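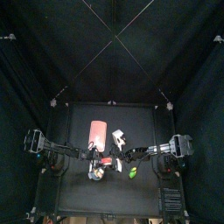

Grasdale Open Day, September 24, 2023

We left Woredley a good hour later than we meant to, which is how most of our outings begin, and by the time we found the turnoff to Grasdale the front paddock was already full of cars. Nilmini Abeysekara had very kindly saved us seats on the hay wagon, bless her, and we rattled off up the hill with our hats held on and our morning tea still in the basket.

For those who haven't been, Grasdale is an old apple property that had gone very much to seed before the Fekete family took it on. There are 21 kinds of apple in the top orchard now, some of them so old that the labels only say where the cutting came from. I tried a small yellow one from the Loltonside end that tasted almost like a pear, and I have been thinking about it ever since. It doesn't keep, sadly, so you have to stand under the tree and eat it.

Mairéad Kinsella led our walk, and she is a lovely speaker – never in a hurry, happy to stop for every question, and we had plenty! She showed us how the grafts are bound and let Leopoldo Tapia have a go at one. His came out rather fat, but she bound it up all the same and wrote his name on the tag.
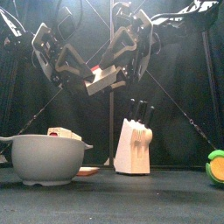
Lunch was in the packing shed, with pumpkin soup, damper and a cheddar I went back for more than once. Jahangir Thambiah got talking to one of the younger Feketes about codling moth and we very nearly had to leave without him. The cider press was going all afternoon, and the colour of the juice as it came through was a deep brown, much darker than I'd expected. I brought home 3 bottles and there is one left.

If you are thinking of going next year, wear proper boots, as the lower track is boggy by the creek, and bring cash for the plant stall. Nazma Patwary bought a quince in a pot and nursed it on her lap the whole way back to Woredley, leaves in her face and not a word of complaint. The grafting class is on again in March and I've put my name down for it.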